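# the match I skipped and then watched anyway

10/19/25. Typing this fast, have to be out the door.

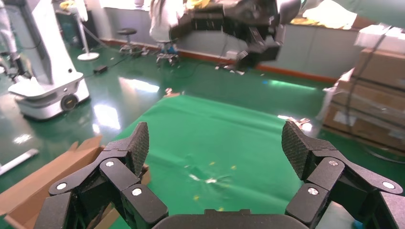
You should have opened with the spinner, one reader wrote under my last post, and then four more lines about how Prasto only ever lose when they save their best bowler for a finish that never comes. No name on it. Fair enough. I think that reader is half right and I've been chewing on it all week, so here goes.

Background for anyone new. Prasto v Mandagi, 40 overs a side, the ground at Ulell. Short boundary on the road side, long one toward the trees. Everybody who plays there knows it and everybody still holes out to the long side. Me included, back when I played.

I'd said I wasn't going. Laundry, a shift, bad mood. Went anyway. Got there with Mandagi already batting and the good shade gone.

Mandagi made 200. Exactly 200, which looks like a big number on the board and isn't one at Ulell. Their openers were careful, too careful if you ask me. Blocked everything straight, ran nothing off the hip. Then the number four came in and just swung. Ugly stuff. Cross bat, head in the air, one over the keeper that he plainly meant to send the other way. But it kept going for four so who's laughing.

Prasto's bowling in that stretch was the bit I complained about last time and I'm going to complain again. Medium pace, medium pace, medium pace. Same length. The ball wasn't doing a thing. You could see the left-armer getting slower every over and nobody went over to talk to him. And the leg spinner is stood out at deep midwicket with his hands in his pockets.

When he finally came on he took two in his first over. Two! Bowled one through the gate, had the other stumped by a yard. So yes, dear reader, I see your point.

But. Opening with him is a differnt thing. New ball, hard seam, hard to grip, field up. He drops one short early (he does, every game, first over is always a loosener) and at Ulell that's six onto the road. Then the captain takes him off and he's sulking for an hour. I've seen it. Last May he opened against Skirnodero and went for 19 off one over. Wides, a no ball, the lot. Didn't bowl again that day. Skirnodero won at a stroll.

So my answer is first change. Not first over. Let the quicks have their go while it's shiny, and the second the shine's off, toss it to him. Not after drinks. Not when it's already gone wrong.

Ok the chase.

Short version: they should have walked it. Long version: they're Prasto.

Good start, really good. The tall opener has fixed whatever it was he was doing with his front foot. All spring he was planting it and then playing around it, lbw every other week. Now he's waiting. Hit a couple on the up through cover that made the whole bank go quiet. Best batting I've seen at that ground this year, and I've seen most of it, sad as that is.

Then a run out. Of course. Push to mid on, yes, no, yes, sorry. Both of them at the same end, looking at each other. I put my sandwich down.

Middle order did the middle order thing. One slog to the long side, caught. Next guy in, saw it happen, walked past the man who'd just done it, slog to the long side, caught. Same fielder! He hadn't moved. I don't know what you do about that as a captain. Paint it on the sightscreen maybe.

What saved them was the keeper. Doesn't look like a batter, stands funny, bat too big for him. But he runs. Turned ones into twos all the way down, and Mandagi's arms were shot by then, they'd been chasing leather on the hot side of the ground. He took it to the last over with the spinner, the very same one, at the other end. Needed five. Got them with a ball left, off a thick edge through where second slip would have been if they'd still had a slip.

Should they have had a slip? I'd say yes. Five to get and a number nine swinging hard, an edge is the likeliest thing in the world. They had everyone on the rope like it was a six or nothing. Bad captaincy, and I'd say that if I was a Mandagi fan too.

Couple of other bits.

The pitch. Better than in spring. Still low at the tree end, two balls rolled along the ground and one of them took a wicket. Wants a rest.

The scoreboard was an over behind most of the afternoon so people were clapping fifties that had already gone.

Somebody asked if I'd put up averages again. Not doing it. Last time it ate a whole weekend and I had one guy down with 400 runs when half were his brother's. Sorry to both of them. Ask the scorer, she's got the book.

Next one is Skirnodero away. Flat pitch, small ground, and they've got that quick who bowls from very wide on the crease and angles everything in. Tall opener against him is what I'm going for. If the front foot thing is really fixed we'll know in three overs. And if the spinner's on by the tenth I'll buy the anonymous reader a drink, if they ever tell me who they are.

Bus is in six minutes, can't find my other shoe. Will fix typos tonite.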